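Notebook, December, bench 2. Moisture pick-up in dried noodles, continued.

9.20 Weighed the overnight set. Balance warmed up for half an hour first, check weight fine. Dishes 1 to 4 have gained as expected. Dish 5 gained more than its twin, and I think the lid was not seated. Marked it in the sheet but not thrown out yet. Abdelilah wants to see the raw numbers before anything is dropped.

9.45 Salt jars. The potassium carbonate jar has crusted up the side and the slurry looked thin, so topped it up with solid and stirred. It will need a day to settle before I trust it. The sodium chloride jar is fine. Please keep both off the windowsill, the sun gets to them by late morning and the humidity reading wanders.

10.30 Started the second batch, the Golldale wheat noodles this time. Broke them by hand into short lengths and sieved out the dust. Dust takes up water much faster than whole pieces and was most likely what spoiled the November run. Dried in the oven to constant weight, 7 dishes, lids on as soon as they came out, then into the desiccator to cool. The desiccator grease is nearly gone. Ordered more from Vestodar, no delivery date given.

Lot number on the Golldale box is 1251. The earlier box had no lot number that I could find, so the two batches should not be pooled.

11.50 Logger check. The Ueda logger in the cabinet reads 23 degrees, the glass thermometer agrees. Logging interval was still set to the old value from the seed work, changed it to five minutes. Memory was nearly full, copied it across and cleared it.

13.15 Went through the first batch curves with Abdelilah. He thinks the bend at the low end comes from the drying step and has little to do with the noodles. Possible. If they went in not fully dry, the first points would all sit low by the same amount. We agreed to hold one dish back from the new batch and give it a second night in the oven as a check. He also asked for the fit to be done with and without dish 5.

14.00 Wrapping question, for the part of the report on storage at home. We still have nothing on how well an opened packet holds up once it is folded over and clipped. The plan is to put 400 g of noodles in a folded packet, the same in a screw jar, and leave both on the shelf in the corridor with a logger each. The Plerkemeo jars have decent seals, use those.
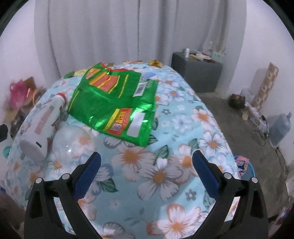

Shiny packets on a flowered tablecloth.

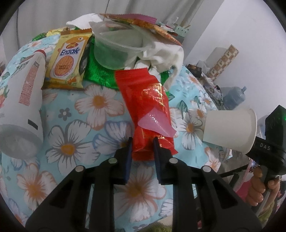
14.40 Found only one spare logger, the other has a flat battery. Corridor test waits until there are two. Clips are in the top drawer with the tongs.

15.30 First reading on the new batch, too early to mean much. Dish 3 has a chipped rim, replaced it and re-weighed, tare corrected in the sheet.

16.45 Last weighing of the day. Cabinet closed, fan on low. Held-back dish is in the oven on the upper shelf, do not switch the oven off tonight.

To do: batteries, grease, redo the fit, ask whether the old box is still in the store room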